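Pressure canner check, start of season – with my comments
Thursday, April 11, 2024

I do this every spring before the rhubarb gets going, at the kitchen table with a mug of tea and the manual open. The canner is my old Jelo and the spare parts come from Mittal. Copy the list if it's any use to you (and shout if you spot something I've missed!)

1. Lid gasket – REPLACE
Felt fine last July, but now it's gone stiff along one side and there's a tiny crack. New one ordered.

2. Vent pipe – OK
Held it up to the window and could see daylight right through. I still ran a pipe cleaner down it.

3. Dial gauge – TO BE TESTED
The shop in Hodham checks them on a Saturday morning. Mine read 2 pounds high last time, so I'm not trusting it till it's been. 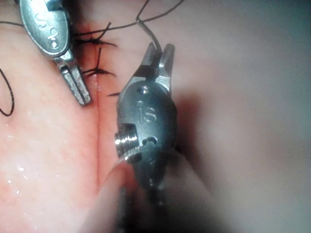 Can I carry on using the canner while the gauge is away?
Only if your model also takes a weighted regulator and the manual says you can rely on it. Otherwise stick to jams and chutneys in the ordinary water bath until the gauge comes back.

4. Safety plug – OK
Still soft and sitting flush. I swap it when I swap the gasket anyway, so a new one's on the way too.

5. Base and rack – OK
Stood the pan on the worktop and it doesn't rock. Bit of chalky scale inside, which a splash of vinegar will see to.

6. Jars – 7 REJECTED
I keep 199 of them (yes, really, ask my poor shelves) and I run a fingertip round every rim. The chipped ones have gone off to hold buttons and screws. 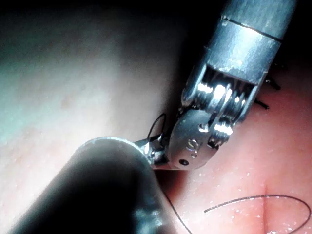 I also had a good look at the bottoms, as that's where mine tend to go – a fine line round the base and the whole thing drops out in the pot. Lost a lovely batch of Skekville beans that way!

7. Lids and bands – PART DONE
Rusty bands binned, new flat lids counted out for the rhubarb. Still need the wide ones.

Left to do: fit gasket and plug, gauge to Hodham, then a trial run with plain water.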